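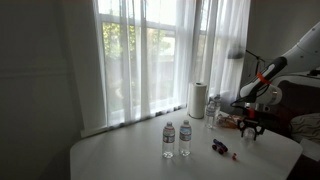

4 Setting up the table for a grasp session

Section 3 covered mounting the arm and checking the emergency stop. Do not start this section until both are signed off in the set-up log.

The Skarcombe protocol compares grasping methods on the same small set of household objects. Results from two sites can only be compared if the tables are laid out in the same way, so follow the order below even if you have run sessions before.

4.1 Before you lay anything out

1. Put the arm in its rest pose and set the speed limit to the lowest setting.

2. Wipe the table and let it dry. Clear bottles slide on a damp surface and the trial will have to be thrown away.

3. Check the daylight. The method was tested by Selim Güneş and Damián Solís with curtains drawn and with curtains open, and the two sets must not be mixed. Choose one and write it on the session sheet.

4. Open the Dendamby logger and start a new session. Enter the operator's name and the object set number.

Note: If the logger offers to copy the layout from the last session, decline. It copies the object names but not the distances.

4.2 Placing the objects

1. Stand the paper towel roll near the window side of the table. It is a landmark for the depth check and is never a grasp target.

2. Stand the bottles upright with their caps on. One pair goes near the middle of the table, with a narrow gap between the two. A second pair goes beside the towel roll, one bottle partly hidden by the other when seen from the operator's side.

3. Lay the food packet flat. Do not smooth it out. The folds are part of the test.

4. Put the toy vehicle at an angle in front of the packet, and the small red item just beyond its end.

5. Place the target bottle last, on the arm side of the table, and step back.

Caution: Keep hands off the table from the moment the logger shows READY. The arm may move without a further signal. 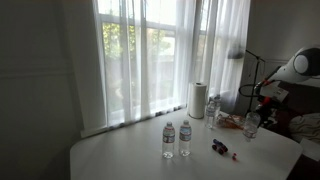

Figure 4-2. Object set on the table, with one bottle below the gripper.

4.3 Running the trials

A full session is 64 grasps. Wing-yan Pan's notes on operator fatigue are the reason for the pause in step 4, and it should be kept even when things are going well.

1. Press START and watch the first approach with your hand near the stop button.

2. Let each grasp finish before marking it. Mark HELD if the object is still between the fingers after 3 seconds, SLIPPED if it is not, and MISSED if the fingers closed without touching it.

3. If an object falls over, pause, stand it up again at its recorded position and choose REPEAT. Do not mark the trial as SLIPPED unless the fingers had closed on that object.

4. After every 21 grasps, stop for five minutes. Check the cable loop at the wrist while you wait. It should hang free and not catch on the gripper.

5. When the last grasp is marked, return the arm to rest before reaching for anything.

Note: Clear plastic gives poor depth readings. A run of MISSED marks on the bottles is expected with the baseline method and does not mean the calibration is wrong. Check the depth reading against the towel roll first. Recalibrate only if the roll is out as well.

4.4 What the results can tell you

The reference set holds 832 grasps, recorded in March by Kai-wen Shek and Yavuz Duman. In that set the Dağdelen method, which plans the grasp from two views, held clear bottles more often than the single-view baseline. It made little difference on the toy vehicle. On the food packet the two methods could not be told apart, and we would not draw anything from a single session on that object.

Compare your own session with the reference set only when the curtain setting matches. The logger will not stop you from comparing unlike sessions, and the chart will look perfectly normal.

4.5 Closing the session

1. Choose END SESSION and wait for the file check to pass.

2. Write any repeats on the session sheet, with the trial number and the object.

3. Leave the objects in place until the sheet has been copied. If a distance turns out to be missing, it can still be measured.

4. Switch off the arm as described in 3.6.

For gripper faults during a session, see section 7.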